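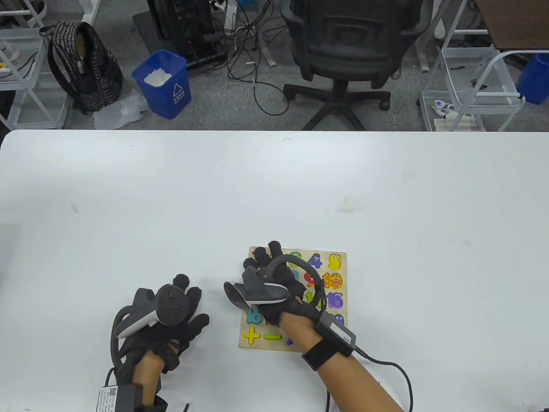
Dovovis, week three

2026-10-11

Third week of the robotics project module and we have finally got past the setting up. Our group is called Dovovis, a name left over from last year's team that was already on the shared folder, so we kept it. The module runs for 14 weeks and by the end of it the arm in the Berisha lab has to put number pieces into a puzzle board by itself. The arm has learned nothing yet. All we have done so far is record people's hands.

Most of September went on calibration. You put the gloves on, the controllers go over the backs of your hands, and then you hold a set of poses while the software works out where your fingers are in relation to everything else. If a strap moves you do it again. I have fairly small hands and the straps moved a lot. In the end I wound a bit of sports tape round my wrists before putting anything on, and I have not had to recalibrate halfway through a session again.

The task itself is easy to describe. Take a piece out of the board, put it on the table, pick it up again and fit it back in its place. We chose a children's number board from a toy shop near Brusier Hall. We had looked at shape sorters and a jigsaw first, but the jigsaw pieces were too flat to pick up in gloves, and I did not fancy doing that for a whole term.

The numbers go up to 20 and there is a row of maths signs along the bottom. The signs are harder than I expected. The plus is fine because you can pinch it across the middle. The minus is a thin thing and I tend to push it when I mean to grip it. With the numbers I have got into the habit of taking the ones with a big loop from the side.

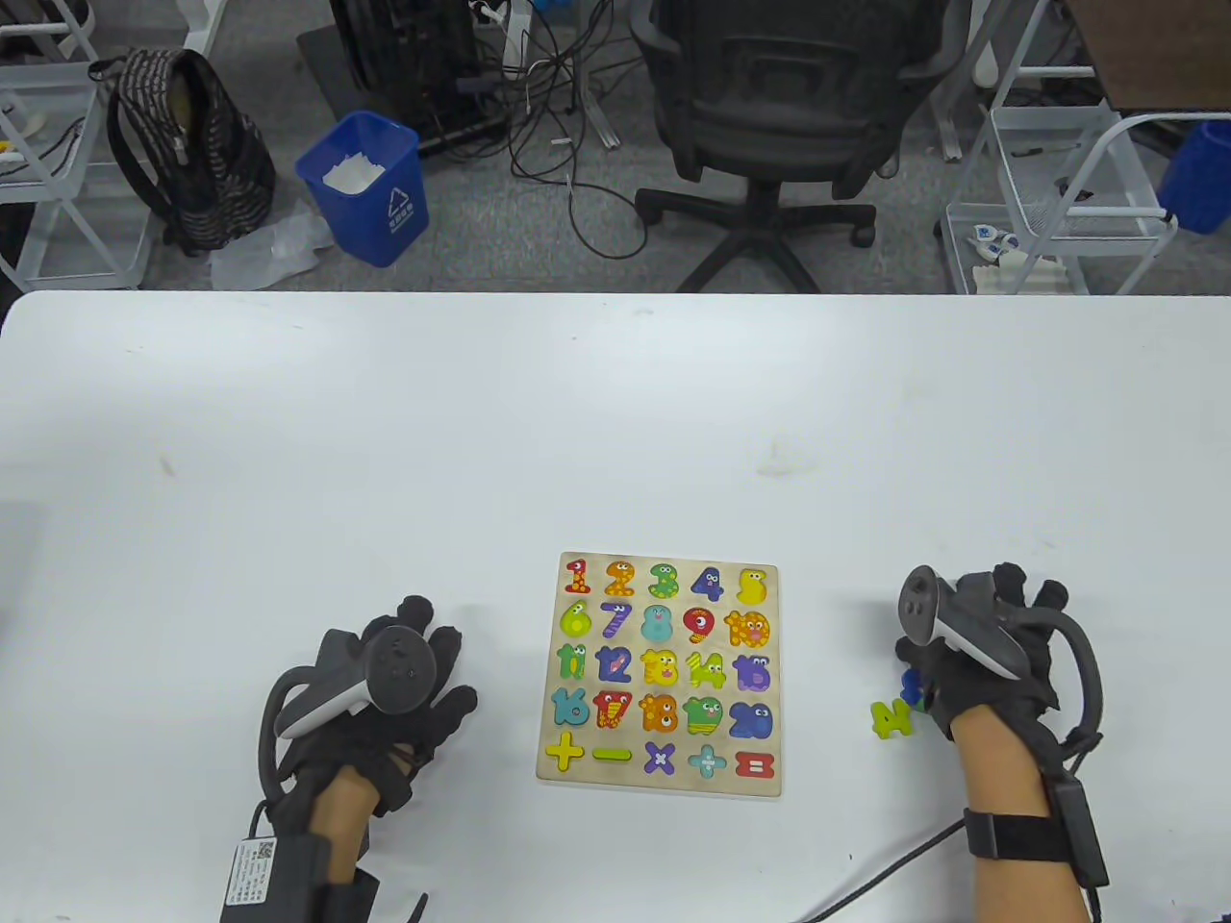
The number board at our table, with a glove on either side of it.

We have 117 recordings saved, and after going through them we are keeping 100. The rest were thrown out for dull reasons. In several of them somebody forgot to go back to the starting position, and in a couple one controller lost tracking and the hand shot off sideways on the replay. Checking takes longer than recording. I did one long evening of it and would not do it in a single go again.

A few notes, mainly for the rest of the group:

Put the cables where you want them before you start. If one drags over the table you will end up moving your arm to suit the cable and it shows in the data.

Slow down at the moment the piece goes in. At normal speed the last bit is over in a few samples and there is not much to learn from.

Say the number out loud when you begin. It makes labelling the files much quicker.

Charge everything the night before. I am the one who forgot.

Next we convert the files for Mikus, the training program the department uses. I tried it on one of our early recordings, 2273 samples long, and it stopped with an error about timestamps. I think the two hands are being logged on slightly different clocks. I have written a short script to line them up and will run it on the full set once the lab machine is free.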